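To: Istari Players List
From: Istari Account Services, Tevex
Date: Thursday, June 17, 2021
Subject: Re: Guild storage after the server merge

Dear list members,

Thank you for the messages received on this subject. We are replying to the list as a whole, as several guild leaders have raised the same points. The message that covers most of them is quoted here.

> Our guild moved from Ghorbani to Zalteo with the merge. The
> shared vault came over, but it shows only 2 tabs and we paid
> gold for all of ours. Officers can open the vault and regular
> members get an error. Is anything lost? We also have a raid
> team at level 27 waiting on potions that are in there, and I
> would like to know whether to tell them to farm new ones.

No items have been lost. When the Ghorbani server was merged into Zalteo, guild vaults were copied in full, and the contents of every tab are held on our side. The display is limited to two tabs until the guild leader confirms the new guild record. To do this, the leader must log in to Istari, speak to the Archivist in the capital city, and choose "Confirm guild charter." The remaining tabs will appear after the next daily reset.

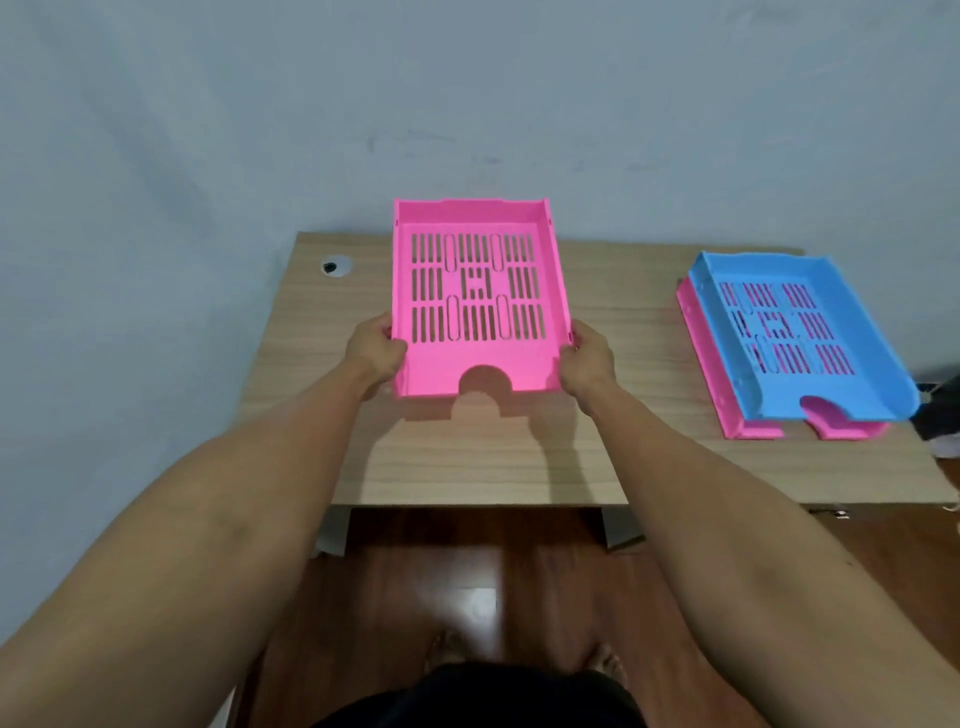
Member access is a separate matter. Ranks below officer were set to "no withdrawal" during the merge so that items could not be removed before leaders had reviewed their rosters. Leaders may restore the earlier settings from the Ranks page of the guild menu. Please note that each rank must be saved individually – leaving the page without saving will return all ranks to the restricted setting.

With regard to potions and other timed items, the expiration clock was stopped at the start of the merge and will begin again only when the charter is confirmed. Raid teams do not need to replace them.

Guilds whose names were already in use on Zalteo have been given a temporary name ending in a number. One free name change is available to each of these guilds and may be claimed from the same Archivist. Guilds that held more than 4000 gold in the vault may see the balance shown in up to 17 separate deposits in the log. The total is correct and no action is required.

Leaders who have been inactive since January should contact Account Services from the email address registered to the account. Officers may not make this request on a leader's behalf, but they may ask for a transfer of leadership using the standard form on the support site.

Please send reports of missing items to the support desk and not to this list, and include the guild name as it was on Ghorbani.

Regards,
Istari Account Services
Tevex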